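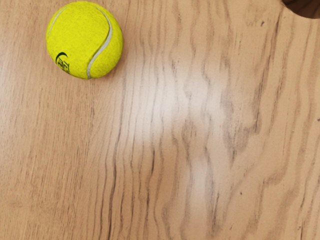 本プロジェクトでは、学内の落とし物掲示アプリVesbyを、チャットサービスMerosaの上で動く外部アプリとして作り直した。Vesbyはもともと単独のウェブサイトで、拾った人が品物の画像と短い説明を登録し、落とした人が一覧から探す仕組みである。登録の項目は品名、色、拾得場所、補足の四つで、木の面に載った黄色いテニスボールであれば、品名に「テニスボール」、色に「黄」と入れ、白っぽい縫い目のことは書いても書かなくてもよい。旧サイトの弱点は、学生が一覧を見に来ないことだった。学内の連絡の多くはすでにMerosaで行われており、掲示もそこに流れるほうが見てもらえると考えた。

提出日:2022年2月21日
情報システム演習 最終報告書

概要

Merosaの公開APIを使い、落とし物の登録、検索、受け取り完了の報告を、チャットの画面から離れずに行えるようにした。開発は5人の班で行い、設計、サーバー、画面、試験、文書に担当を分けた。本報告では、API利用上の制約をどう設計に反映したか、試験で何が起きたか、残った問題は何かを述べる。画像の自動分類は対象外とし、色や品名は登録者が手で入力する。

背景

旧Vesbyは数年前の演習で作られたもので、ソースコードと簡単な仕様書が残っていた。サイトは動いていたが、更新されている掲示は少なく、受け取り済みの品物が一覧に残っていることも多かった。担当窓口で話を聞いたところ、窓口に直接来る学生のほとんどはサイトの存在を知らなかった。

一方、Merosaは授業ごとの連絡やサークルの相談に使われている。外部の開発者向けにAPIがあり、申請して承認されれば、指定したチャンネルに投稿したり、利用者がボタンを押したときに通知を受けたりできる。旧サイトに通知メールの機能を足す案もあったが、メールアドレスを新たに集めることになるため採らなかった。

要件

最初に決めた要件は次のとおりである。

登録はチャットの入力欄から始められること。
登録された品物は専用チャンネルに掲示されること。
品名と色で過去の掲示を検索できること。
受け取り済みの品物は検索結果に出ないこと。
利用者の会話の内容を読み取らないこと。

最後の要件は、班の中で最も時間をかけて話し合った。Merosaの権限には、チャンネル内の発言をすべて読めるものがある。これを使えば「鍵をなくした」という発言を見つけて、関係のありそうな掲示を自動で返信することができる。便利ではあるが、落とし物と関係のない発言までサーバーに届く。保存しないと約束しても、利用者の側からそれを確かめる方法がない。班としてはこの権限を申請せず、利用者がコマンドを入力したときとボタンを押したときだけ情報を受け取る方式にした。

権限の整理

申請した権限は、専用チャンネルへの投稿、自分が投稿した掲示の編集、コマンドの受信、添付画像の取得である。利用者の表示名を取得する権限も当初は申請する予定だったが、設計を見直した結果、外した。掲示に拾った人の名前を出す必要はなく、連絡が必要な場合は窓口を通せばよいためである。

ただし、Merosaから届くコマンドには、送信者を表す内部の識別子が必ず含まれる。これは受け取らないようにすることができない。登録の取り消しを本人だけに許すために使い、品物の受け取りが完了した時点で消去することにした。消去の処理は完了報告と同じ手続きの中で行い、片方だけが成功することのないようにした。

構成

全体は、Merosaからの通知を受け取る受信部、品物の情報を保存するデータベース、掲示を投稿する送信部に分かれる。サーバーは研究室の共用機Diệpを借りた。Diệpでは他の班の課題も動いているため、使えるメモリに上限がある。また、月に一度の保守で停止することがあらかじめ分かっていた。

受信部と送信部の間には待ち行列を置いた。Merosaは通知に対する応答が遅いと失敗とみなし、同じ通知をもう一度送ってくる。初期の試作では、応答を返す前に画像の縮小と掲示の投稿まで行っていたため、応答が間に合わず、同じ品物が二重に掲示された。そこで受信部は内容を待ち行列に入れた時点で応答を返し、後の処理は送信部が順に行う形に改めた。

待ち行列には、公開されているライブラリVullemardを使った。選んだ理由は、設定ファイルが短く、データを通常のファイルとして保存するので、Diệpが停止しても中身が残ることである。自作も検討したが、停止時の扱いを正しく書く自信がなかった。説明書は英語だけで、再送に関する章に古い記述が残っていた。この部分は実際に動かして確かめた。

再送と重複

送信に失敗した処理は、間隔を空けて3回まで再送する。それでも失敗したものは別の一覧に移し、管理画面に表示する。再送の回数を増やすことも試したが、相手側が長く停止している場合には効果がなく、待ち行列の後ろにある処理を遅らせるだけだった。

重複への対策として、Merosaの通知に付いている番号を保存し、同じ番号の通知が来たら何もせずに応答を返すようにした。番号の保存と待ち行列への追加は、本来は一つの処理としてまとめるべきである。しかしVullemardの保存先はデータベースと別になっており、完全にまとめることはできなかった。先に待ち行列へ追加し、後から番号を保存する順序とし、途中で止まった場合は重複が起こり得ることを受け入れた。逆の順序では掲示そのものが失われる可能性がある。落とし物の掲示では、二つ出るよりも一つも出ないほうが困ると判断した。

画面

利用者が目にするのは、入力用の小さな画面、チャンネルの掲示、検索結果である。入力用の画面では品名だけを必須とした。当初は色も必須にしていたが、試用した学生から、柄物の傘や透明な容器ではどれを選べばよいか迷うという意見が出た。任意に変えたうえで、選択肢に「柄物」と「透明」を加えた。

検索では表記の違いが問題になった。「イヤホン」と「イヤフォン」、「定期」と「パスケース」などである。すべてを網羅する辞書は作れないので、旧サイトの掲示に出てきた語をもとに短い対応表を作り、管理画面から追加できるようにした。対応表にない語については、文字の一部が一致すれば候補に出す。このため「傘」で検索すると「傘立て」も出るが、掲示の件数が少ないうちは差し支えないと考えている。

財布や学生証のように持ち主の情報が写りやすい品物については、画像を掲示しないことにした。品名の対応表に印を付けておき、該当する語が入力された場合は、画像の欄を閉じて窓口への届け出を案内する。登録者が別の品名を書けば通り抜けてしまうので、管理者が掲示を非表示にするボタンも用意した。

試験

1月に、試験用のチャンネルで動作を確認した。用意した登録データは200件である。旧サイトの形式に合わせて作成し、個人の情報を含まないようにした。これを連続して送り、掲示されるまでの動作と、データベースの内容が一致するかを調べた。

最初の試験では、200件のうち57件が一度の送信では掲示されなかった。記録を調べると、原因はすべてMerosa側の利用回数の制限だった。掲示を一件出すごとに、画像の登録、投稿、投稿番号の確認という呼び出しを行っており、短い時間に集中すると制限に達する。再送によって最終的にはすべて掲示されたが、順序が入れ替わり、後から登録した品物が先に並んだ。

対策として、投稿番号の確認を省いた。投稿時の応答に同じ番号が含まれており、別に確認する必要がないことに気づいたためである。また、制限に達したときは応答に待ち時間の指定が含まれるので、その時間が過ぎるまで送信部全体を止めるようにした。変更前は失敗した処理だけを待たせていたため、後続の処理が同じ制限に当たり続けていた。変更後に同じデータで試験を行い、すべての掲示が登録順に並ぶことを確認した。

Diệpの停止を想定した試験も行った。送信の途中でサーバーの処理を強制的に終了し、再開後に待ち行列が引き継がれるかを見た。待ち行列に入っていたものは残っていた。ただし、終了した瞬間に送信中だったものは再開後にもう一度送られ、掲示が重複した。前に述べた設計上の想定どおりの動作である。管理画面で片方を非表示にできることも確かめた。

試用

試験の後、学内の学生に短期間使ってもらい、感想を自由記述で集めた。好意的だったのは、サイトを開かなくてよいという点である。一方で、コマンドを覚えられないという意見が多かった。チャンネルの先頭に使い方を固定表示していたが、掲示が増えると先頭を見なくなるようだった。そこで各掲示の下に「落とし物を登録する」というボタンを付け、そこからも入力画面を開けるようにした。

通知が多すぎるという意見もあった。掲示のたびに全員へ通知が届く設定になっていたためで、これを切り、必要な人が自分で通知を有効にする形に変えた。変更の結果、見逃しが増えた可能性はあるが、試用の期間が短く、どちらとも言えない。

ほかに、拾った場所を地図で選びたいという要望があった。建物名の一覧から選ぶ方式で足りると判断し、今回は対応していない。屋外の拾得場所は補足の欄に書いてもらう。

残った問題

Merosaの仕様変更への追従は、この形で運用する限り避けられない。開発中にも、ボタンに関する古い呼び出し方が非推奨となり、書き直しが必要になった。変更の予告は開発者向けのページに載るが、卒業した学生が見続けることは期待できない。引き継ぎ文書には確認すべきページと手順を書いた。さらに、呼び出しを一つのファイルにまとめ、修正箇所を探しやすくした。

承認の更新も課題である。外部アプリの承認には期限があり、更新の申請は登録時の担当者のアカウントから行う必要がある。現在は班の共用アカウントで登録しているが、演習が終わると管理者がいなくなる。運用を続けるのであれば、窓口側のアカウントへ移すことが前提になる。この点は窓口に説明したが、まだ決まっていない。

データの保存期間についても結論が出なかった。受け取り済みの品物は画像と識別子を消し、品名と場所だけを残している。受け取り手の現れない品物は、実物が処分された後も掲示が残る。窓口での保管期限に合わせて自動で消すのが自然だが、品物の種類によって期限が異なり、その一覧を入手できなかった。現状では管理者が手作業で消す。

班の進め方について

作業の割り当ては最初に決めたものの、受信部と送信部の境界に当たる部分の担当が曖昧だった。二重掲示の問題が長引いたのはそのためで、それぞれが自分の側には問題がないと考えていた。通知の番号を両方の記録に出すようにしてから、原因を特定できた。記録の形式は設計の段階で決めておくべきだった。

文書の担当は、終盤に仕事が集中した。仕様の変更が口頭で伝えられ、文書に反映されないまま進んだ箇所があったためである。後半は、変更を加えた者がその場で文書も直すことにした。

引き継ぎ物

ソースコード、設定ファイルの見本、品名の対応表、試験用データ、管理者向け手順書を演習の共有フォルダに置いた。Merosaの接続用の鍵は含めていない。引き継ぐ場合は、手順書の「鍵の再発行」の項に従って新しい鍵を発行し、古い鍵を無効にすること。Vullemardは本報告で使用した版を設定ファイルに固定してある。版を上げるときは、先に停止の試験をやり直すこと。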